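Prornik Rear Wheel Bearing and Hub Assembly
Part no. PR-643, sold by Vrettos
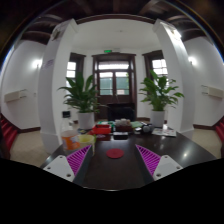 Red coaster, cup and bottle on the table.

The Prornik PR-643 is a complete rear hub with the bearing already pressed in and sealed. It bolts to the knuckle or axle flange, so you do not need a shop press to fit it. The grease is packed at the factory and the bearing cannot be taken apart or repacked.

When to replace a wheel bearing

The usual first sign is a hum or growl that rises with road speed and does not change when you shift gears. It may get louder or quieter in a long curve, when the weight of the car moves to one side. Worn tires can make a very similar noise. Swap the tires front to rear before you order, and see if the sound moves with them.

Other signs are play in the wheel when you rock it by hand with the car on stands, a rough feel when you spin it, and an ABS light that comes on and stays on. The speed sensor reads a ring inside the hub, and a loose bearing can upset the signal.

What comes in the box

Hub and bearing assembly with studs
Axle nut
3 flange bolts
Fitting sheet

The sensor cable is not included. If yours is brittle or has been patched, order it at the same time.

Fitting notes

Clean the mounting face down to bare metal. Rust left on the face will hold the hub at a slight angle, and the brake rotor will then wobble. Start all the bolts by hand before you tighten any of them.

Use the new axle nut and tighten it with a torque wrench to the figure in your vehicle's service manual. Do not use an impact gun for the final tightening, and do not put the car's weight on the wheel until the nut is at full torque. Check the wheel nuts again after 100 miles.

Returns and warranty

Unused parts can be sent back in the original box. Hubs that show hammer marks on the flange are not covered. Keep your receipt and write the mileage on it when the part goes in.

Stock and pickup

The Tasgate counter keeps the PR-643 on the shelf. Orders for Puvatholm are sent over from Tasgate. Garages buying in quantity should ask Raquel Baptista for the trade price list. For fitment questions, have your VIN ready and ask for Spyros Michailidis at the parts desk.

Related parts: rear brake rotor, ABS sensor cable, wheel stud set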